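Speaker notes — "Four Milliseconds Is Plenty: scheduling two arms over one table"
Ulitz meetup, 29 April 2018

Slides are up on the Mitodora page. These are my notes, lightly cleaned, so expect half sentences.

Opening (don't rush this)

Say hi, say what Mitodora is: a planner and a perception stack for two arms sharing a small workspace. Python on top, C++ where it hurts. Ask who has written a motion planner. Ask who has written one twice. (Wait for hands.)

The pitch for tonight is that the interesting bugs live in the gaps between modules. Perception is fine by itself, planning is fine by itself, and then you put them on a real table with tea packets and it all gets wonderfully messy. I love this stuff, I could talk about it for hours, please stop me at the break.

1. The shared space problem

Each arm has its own planner process. Early on they took turns: left moves, right waits, right moves, left waits. Safe, dull, slow. What we want is both arms over the same basket, and that means each planner has to treat the other arm as an obstacle that moves.

So we publish the swept volume. Every arm announces the space it intends to occupy over the next short window, and the other one plans around it. First come, first served, with a tiebreak on task priority. The control loop ticks every 4 ms and the reservation check fits inside one tick with room to spare — that was a very happy afternoon.

Point at how close the wrists get. With a fixed safety bubble around each gripper, this pose would be rejected outright. Swept volumes let us use the real shape of the links. Mention that the cables aren't in the collision model. We pad the links and hope. Somebody will ask.

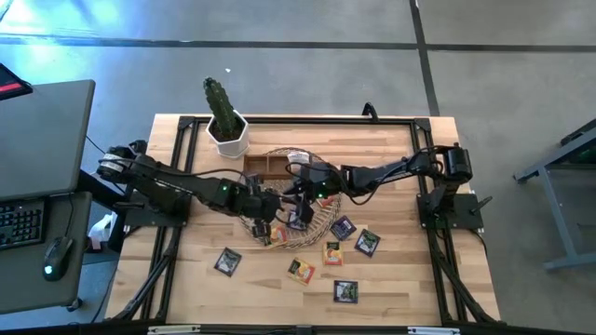 2. What perception has to hand over

Square packets, flat on wood, two color styles, some in the basket and some out. Sounds easy. The detector is good at "there is a packet" and much worse at "which way is it turned", and the gripper cares a lot about the second one! A packet that's ten degrees off from what you think can slide out of a pinch grasp.

We used to pass one best guess to the planner. Now we pass the whole spread: position, angle, and how sure we are of each. The planner can then choose a packet it feels good about and leave the doubtful one for later, when an arm has moved and there's a better look at it. Very small change to the message format, huge change in how the whole thing behaves.

The dark purple ones under a gripper are the hard case. Dark packet, dark gripper, shadow on top. Show the confusion matrix slide here, let people groan.

Training set was 3078 labeled crops. I relabeled 26 of them by hand the night before the February demo and I'm not sorry. (If there's time, tell the Ormsby story. If not, skip to replanning.)

3. Replanning without panic

The old behavior: any change in the world threw away the plan. Somebody leans on the table, the pose estimate wiggles by a millimeter, everything restarts. The arms looked nervous.

New behavior has a cost to change your mind. A fresh plan has to beat the current one by a margin before we switch, unless the current one is now in collision, in which case we drop it right away. The margin is one number in a config file. Encourage people to play with it! Set it to zero and the arms dither, set it too high and they get stubborn about a packet that moved.

Show the dither clip. Show the stubborn clip. Both get a laugh, usually.

Slow down here, it's the part I most want people to take home. Reflections are the other thing that triggers replans. The tabletop is glossy, there's a big window on one side, and bright daylight puts a long white streak right across the wood. 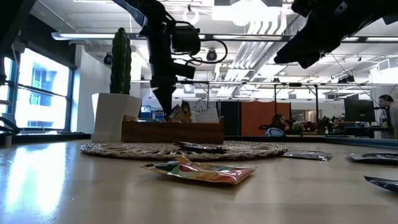
The depth estimate goes bad along a streak like that, and a bad depth reading looks to the planner like the table has grown a hump. Our fix was to fit the table plane once at startup and then distrust any depth point that disagrees with it unless the color image also says an object is there. Cheap, dumb, works nicely. We lose a few points on shiny packaging and get them back from the second viewpoint.

4. Tooling

Every run is logged and every log can be replayed through the planner with no hardware attached. Jokia is the replay viewer. Scrub the timeline, see both reservations as colored blobs, click a tick and get the reason a plan was accepted or thrown out. We have some 4000 logs in the archive and the nightly job replays a random slice against the newest build.

Live demo of Jokia if the projector behaves. Backup video is on the desktop, second folder.

Questions I expect

Why two planners and not one big one? Tried it. Search time blew up as soon as both arms had something in hand. We'd go back to it for handovers, where the arms really do share a goal.

Does it learn? The detector does. The planner doesn't, and I like being able to read why it did what it did.

Can I have the code? The reservation layer, yes, link on the last slide. The rest needs a cleanup first.

Contact: talks at mitodora | © 2018 Mitodora | Back to top
Shares 26 | Comments 4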